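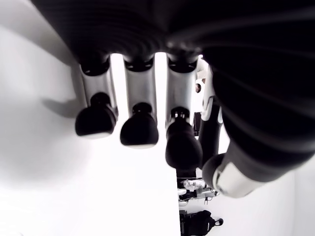 Joubert, le 1er mars 2021

Ticket 41 – Téléopération, main à trois doigts et pouce
Demandeur : atelier Bresedico
Statut : en attente de confirmation

Lors de la démonstration à distance, le pouce suit la consigne de l'opérateur avec un retard de 8 trames. Les doigts répondent normalement. Le défaut a été reproduit sur 2 postes.

Mesures prises : recalibrage du gant de commande ; remplacement du profil Unham par le profil Bresora ; nouvel enregistrement de 10 démonstrations, pouce replié vers les doigts au départ.

Le demandeur est prié de transmettre les journaux de session avant toute reprise de l'apprentissage. Les enregistrements antérieurs au recalibrage ne doivent pas être versés au jeu de données.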